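# Kamano mixed-bin picking cell

The Kamano is a picking cell for stock rooms and packing rooms where one container holds many different small things. It is made by Karkico and delivered with one arm, one two-finger gripper, the control cabinet and the Zesley planning software. Before the cell arrives, we build your containers and a selection of your items in Zesley and run the picks there.

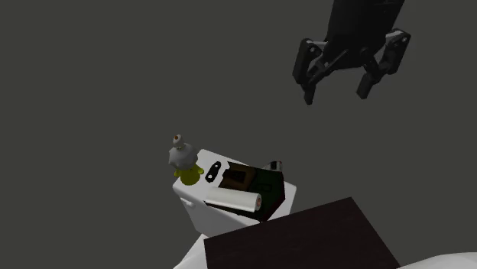 *Zesley view: open gripper above a white container with mixed items, paper roll in front.*

## What changes for your people

At the packing company Halás, the cell is in use since November. Before, two persons on every shift carried containers from the shelf to the packing table and back. Now the cell does the carrying, and the same two persons check the contents and close the orders. Drahomíra Skála, shift leader there, told us that the first days were slow and people did not trust the arm to come so near the table. She asked for a lower speed in the morning hours, and this setting is now a standard menu item in every Kamano.

Some work becomes less, some becomes new. Somebody on each shift must learn to clear a stopped pick and to teach a new container. The training takes 13 hours and we give it in your own room, in small groups. Please plan it during paid time, not after the shift.

## Handling whole containers

The gripper can take a single item, or it can hold a container by its walls and move it with the contents inside. For a tilted hold, the angle is limited in Zesley separately for each container type. Flat and light pieces should be tested first, and also everything that can roll.

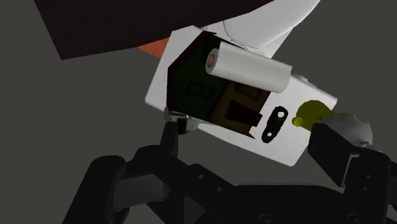
**Can our workers stay at the table when the cell is running?**
They can stay on the packing side, behind the marked line. When a person crosses the line the arm stops, and it starts again only after the green button is pressed.

## Order data

- Order number: 1197
- Container types stored: up to 40
- Delivery of spare finger tips: 72 hours
- Training: included for the first group, later groups on request

For a price, send us your container sizes and a list of the items you pack most often.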